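Products > Teaching Equipment > Hand Guiding and Remote Control

Galleo Teach Kit for Tabletop Arms

Posted 11th January by the Fadent product desk

Print this page | E-mail this page 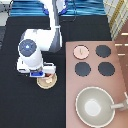 Toy kitchen task: the gripper at the beige cup, with the stovetop board and the pot to the right.

The Galleo Teach Kit is a set of equipment for showing a task to a robot arm. The operator can take the arm by the wrist and move it through the task, or can stay at the desk and move it with the small leader arm. Both methods are recorded in the same format, and you can mix them in one task folder. The kit is sold without the robot arm. Please check the list of supported arms with our sales desk before you order, as we cannot exchange the mounting plate after it is drilled.

What is in the box

- Leader arm with table clamp
- Guide handle for the wrist of the working arm, with one record button
- Foot pedal (start, stop, discard)
- Galleo control box with power supply
- Two network cables and one cable for the pedal
- License for the Wultus recording program, one workstation
- Printed setup guide

Cameras are not included. Wultus accepts most common USB cameras, and up to four can be connected to one workstation.

Teaching by hand

In hand mode the control box holds the weight of the arm, so it feels light and stays where you leave it. Press the button on the guide handle and begin the movement. When you release the button the recording goes into pause, and you can change your position or your grip before you continue. We advise hand mode for short movements with contact, for example when an item must be pressed into a holder or pulled from a narrow cup. You feel the contact directly in your fingers.

The weak side of hand mode is that your own hands and sleeves will be seen by the cameras. For some training methods this does not matter. If it matters in your work, please use the leader arm.

Teaching by remote control

The leader arm has the same joints as the working arm, in smaller size. You move the leader and the working arm follows. The gripper is controlled with a trigger under the first finger. It is possible to set the ratio between the two arms, so that a large movement of the hand gives a small movement at the table - many operators like this for toy kitchen tasks, where the pot and the cup stand near each other and there is not much place for the gripper to turn.

A new operator normally needs some practice before the recordings become smooth. We suggest to begin with one object and one target, and to keep the first recordings out of the training folder. The pedal is helpful here: one press on "discard" removes the last recording and the arm goes back to its start position.

How many recordings can be stored

One task folder in Wultus can hold 3,718 recordings. For larger projects you can open more folders and join them at export. In our own test room the longest task series has 3,042 recordings, all made with one leader arm, which is still in use. The trigger spring was replaced once, in August, and it is a part you can change yourself with the small key from the box.

Wultus saves joint positions, gripper opening, pedal events and camera pictures with one common clock. Each recording gets a text field for the instruction, such as "put the item in the pot". Please write the instruction before you record. It can be corrected later, but then the program asks you to confirm every camera stream again, and this takes time.

Preparing the table

A dark, matte surface gives less reflection from the lamps. Fix boards and play sets with removable tape, so they do not move when the gripper touches them. Cups and pots should stay free. Change their places a little between recordings, or the trained arm will know only one arrangement. Lead the cables of the arm with enough slack for the full turn of the elbow, and test this slowly at reduced speed before the first session.

Do not stand inside the reach of the arm in remote mode. The emergency stop of your robot must stay connected at all times. The pedal does not replace it.

Optional parts

- Ham desk stand for the leader arm, for operators who work standing
- Second guide handle, for left hand
- Long pedal cable
- Additional Wultus workstation license

The Ham stand is delivered in two packages, and they do not always arrive on the same day.

Price and delivery

Galleo Teach Kit, complete: $2,742 without tax. The Ham stand and the additional license are priced on request. Kits in stock leave our warehouse after payment is received. Schools and university laboratories can ask for an invoice with later payment.

When you write to us, please tell the model of your arm, the firmware version and the number of cameras you plan to use. With this information we can answer in one e-mail and send the correct mounting plate.

Print this page | E-mail this page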